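I finally made it to the Girkden pottery open day, after three years of promising my sister I'd go. It's held every April in the old Tamico tile works, and the drive in is lovely once you get off the highway (bring cash for parking, the machine was out again).

Piret Mockus gave the 11 a.m. tour, and she was such a good talker! She's been throwing pots there since the studio moved in, and she showed us the big gas kiln, which holds 249 mugs if you stack it her way and a lot fewer if you stack it anybody else's. We all got to put our heads inside – it was cold, obviously – and one little boy had to be talked out of staying in there.

Next came the glaze room, my favorite part. Shelves and shelves of test tiles, 1,000 of them according to the sign, all with tiny numbers scratched on the back. I learned that the same green can go brown or almost blue depending on the clay under it. Piret has a notebook just for greens. She's up to number 91 and still not happy with it. 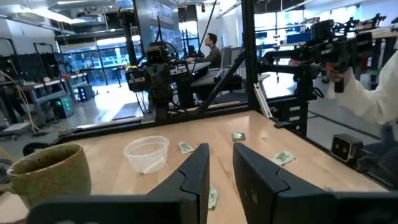

I'd planned to try the wheel too, but the line went clear out the door, so I had a cheese scone in the yard and then went back for the seconds sale. Get there before noon if you want bowls. I came away with two small plates and a butter dish with a slightly wonky lid, and I love it already. My sister bought nothing and then talked about one blue jug the whole way home, so we may be driving back out in May.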